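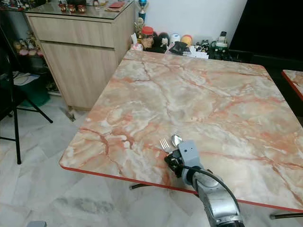

Haverford, T.
I must disagree with the proposal as it stands. Moving the evening meal at Sadine Hall from 18.30 to 17.45 would exclude every resident who attends the late seminars, and the notice posted in March made no mention of this.

Navickas
The notice did mention it, in the second paragraph. Residents were asked to reply to the Hall Office and 16 did so. The present hours require the kitchen to stay open until 20.00 for a very small number of diners.

Sterkov_B
May I ask where the figure for diners comes from? My understanding is that the Hall served 1,862 evening meals last term, and that the last half hour was seldom quiet.

Navickas
The total is correct. Of those meals, 438 were served after 19.15. The Office considers this low when set against the cost of staff time.

Haverford, T.
That is nearly a quarter of all meals. I would not call it a very small number, and I would ask that the wording be corrected before the paper goes to the Warden.

Hernik
A late plate scheme was in use some years ago. Residents signed a sheet by noon and collected a covered meal from the servery. It worked tolerably well, although the sheet was often lost – I believe it hung beside the post trays.

Sterkov_B
I would support a late plate for those with seminars. I would not support it as a replacement for a hot meal on every evening of the week.

Navickas
The Office is willing to cost a late plate scheme for around 18 residents. I accept the point on wording and will amend the paper. The proposed start of 17.45 remains in it for the present.

Haverford, T.
Noted, with thanks. My objection to 17.45 also remains.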